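Notes on collecting grasp demonstrations, second batch

Posted 03/08/2026

The second batch of demonstrations for Sotley is in. It came to 1,098 episodes, of which 116 were thrown out before training. I wrote up the first batch badly and then had to reconstruct half of it from file timestamps, so this time the notes go up while I still remember the details.

Sotley is the policy I have been training on and off since last August. It takes wrist camera images and the gripper opening, and it outputs a short run of hand motions. There is no depth input and no object model. Everything it knows about where to put the fingers comes from recordings of a person doing it with the hand-held gripper.

The first batch was made of easy things: boxes, mugs, blocks, a stapler. The policy learned them quickly and then failed on most of what was in the cupboard next to them. The failures had a pattern. Anything with a mirror-like surface, a see-through wall, or a loose covering made the hand hesitate, drift a few centimeters to one side, and close on air. On shiny objects the highlight moves when the camera moves, and the policy seemed to be tracking the highlight. On clear ones it aimed for whatever could be seen through the wall.

So the second batch was built out of bad objects. The list has 14 entries, and each one has at least one property that the first batch lacked. Several have more than one. I set a floor on the number of episodes per object and did not set a ceiling, which was a mistake I will come back to.

Procedure

Each episode starts with the gripper open and the object somewhere in view. The operator approaches, closes, pauses, and carries on with the task for that object. The pause matters. In the first batch people closed and moved in one motion, and the labels for "closing" and "moving" bled into each other. A pause of half a second gives the segmentation script something to find. Longer pauses are a problem too, as the policy picks them up and stands there.

Starting positions are drawn from a printed sheet. People asked to vary the start on their own will vary it for a while and then settle into two or three favorites. I did the same thing when I tried it. The sheet is dull and it works.

Approach direction is also on the sheet. For round objects I had assumed it would not matter much, and for the shape alone it does not. The background changes completely, though. Turning a little to one side swaps a bright desk for dark cloth, and the edge of a polished part that was easy to find a moment ago becomes the only bright thing in view. Both cases need to be in the data, in something close to equal amounts.

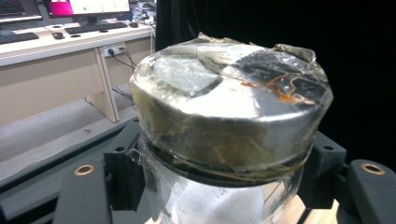
Loose film deserves its own paragraph. It does not come back to the same shape after being handled, so no two episodes with it start from the same picture, even when the position on the sheet is identical. For training this is useful. For replay checks it is a nuisance. My usual test is to replay a recorded motion and compare the final image with the recorded one, and with film in the way the comparison score means very little. I switched those objects to a check on gripper opening alone. If the final opening is within tolerance, the episode passes.

Film also hides where the fingers touch. With a clear wall behind it, the operator is mostly going by feel, and the recording has no touch channel. The policy gets the image and the opening, and has to learn that the fingers stop at a certain width on this kind of thing. I am not sure that it does. The loss on the opening channel is fine. The loss always looks fine.

What was thrown out

The 116 rejected episodes fall into a few groups. The largest is tracking loss. The gripper pose is computed from the camera images, and a close view of a plain or reflective surface starves it of features. When tracking drops out mid-approach the pose jumps, and an episode with a jump in it teaches the policy to jump. The Horby filter catches most of these by looking at the speed between samples. I had its threshold too high for the first two sessions and had to rerun it.

The next group is regrasping. The operator closes, does not like the hold, opens, and closes again. I went back and forth on whether to keep these. A policy that can recover is worth having, but seven of the ones I watched showed the operator opening for no visible reason, and I could not separate those from the real recoveries by any rule I trusted. They all went out. I may record deliberate recoveries as a separate task.

The rest were clerical: wrong object code, recording started late, recording never stopped.

Balance

Without a ceiling on episodes per object, the operators drifted toward the ones that were quick to reset. The slow ones reached the floor and stopped there. The sampler now weights by object, which hides the problem from the loss curves but does not add any variety. Next time there will be a ceiling.

File layout

Episodes are stored in the Plorkotel format, one folder each, with the images, the pose track, the opening track, and a small text file holding the object code, sheet position, and approach direction. I added a field for the covering, with the values none, tight, and loose. I should have had that field from the start. Filling it in afterward meant opening every episode and looking.

The Sasaki viewer will now filter on that field. It still takes up to 14 seconds to open a long episode over the network, so copy the folder to a local disk first.

Training on the full set starts tonight with the same settings as before and no changes to the network. The held-out objects are a steel thermos, a clear jar, and a bagged bolt set.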